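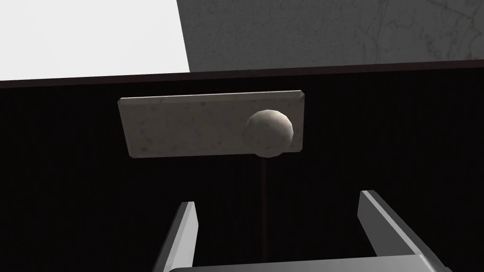

Ishbel MacKinnon holds that a gripper comparison should be judged on the failures first, and that a success rate given alone tells a buyer very little. Her view is often repeated in writing on the subject, and most later versions of the Sokel comparison follow it by listing failed grasps ahead of successful ones.

Sokel comparison

The Sokel comparison is a method for testing robot grippers against each other in simulation. It takes its name from Sokel, the software package in which it was first set up. The method uses one simulated arm, one set of objects and one controller, and changes only the gripper between runs. It is used mainly by small workshops and teaching labs that want to narrow down a choice before buying hardware.

Background

Before the method was written down, most comparisons of low-cost grippers were made by hand on a bench. The results were hard to repeat. Objects were put back in slightly different places, pads wore down during the day, and the arm was often recalibrated between grippers. A gripper tested in the morning could look better than one tested in the afternoon for reasons that had nothing to do with its design.

Nghĩa Đồng put together the first version in June 2017, working with two parallel-jaw models, the Rarkis and the Clarix. A revised description was posted on 9 September 2018. It added a third gripper, the Hứa, and changed the way starting positions were chosen.

Setup

The arm is fixed in place and the gripper is attached at the wrist. A virtual camera is mounted behind the fingers and moves with them, so the fingers stay in view while the arm turns. Objects are simple shapes, such as balls, blocks and flat plates. Surface patterns on the walls, the table and the objects are changed from run to run. Stone, concrete, wood grain and plain white are all common choices. The patterns have no effect on the physics, but they do affect any controller that works from camera images.

Each gripper is given 536 attempts. The starting positions are drawn once, saved, and used again for every gripper in the comparison. In the first version they were drawn fresh each time, which made small differences between grippers impossible to trust.

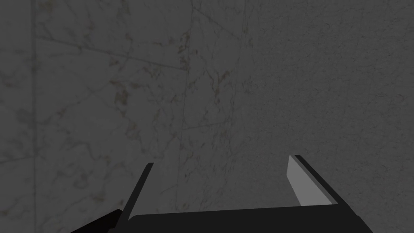

Image: Simulated wrist camera view, open parallel-jaw gripper. Credit: Nghĩa Đồng.

Parallel-jaw grippers move their fingers toward each other while keeping the pad faces parallel. With the jaws fully open, the gap between the pads limits the size of object that can be taken. The Rarkis opens to 58 millimeters in the standard model file. An object close to that width leaves little room for error in the approach, and the controller has to line up the wrist before it moves in.

Pads are treated as separate parts. Friction, thickness and length can be changed without touching the finger itself. Users are asked to report the pad settings along with the results, although many do not.

Scoring

An attempt counts as a success if the object is lifted and held for 3 seconds. Failures are sorted into these groups:

Missed: the fingers close and do not touch the object.
Pushed: the object is moved by a finger before the jaws close.
Slipped: the object is gripped and then lost during the lift.
Blocked: the arm stops before it reaches the object.

Balls tend to produce pushed and missed attempts. Flat plates tend to produce blocked attempts when they lie directly on a surface, as the fingers need something to close on at the edges. A gripper with long thin fingers may do well on plates and poorly on heavier blocks.

Controllers

The comparison can be turned around, with the gripper held fixed and the controller changed. Two kinds are usually tried. The first is given the exact position of the object by the simulator. The second has only the camera image. The gap between the two scores shows how much of the failure comes from seeing and how much from gripping. Low light and dark surfaces usually widen it.

Limitations

Contact between soft pads and hard objects is simplified, and slipping is less common in the simulator than on real hardware. Cable drag, dust and worn gears are left out. Đồng's own notes advise using the results to rank grippers and to leave the percentages alone. MacKinnon has argued that even the ranking should be checked on a bench when the top two are close.

Related articles
Parallel-jaw gripper
Wrist-mounted camera
Finger pad materials
Texture changes in simulation

Comments

tomw_bench: We got the same order as the article for Rarkis and Clarix, but only after matching pad thickness. The default files don't match.

Perla: Is there a version of the plate test with the plate raised a little? Ours is nearly all blocked attempts.

gearhead_j: @Perla put a thin block under it. You have to edit the starting positions too or it will drop through.

Contact | Copyright and reuse | Back to top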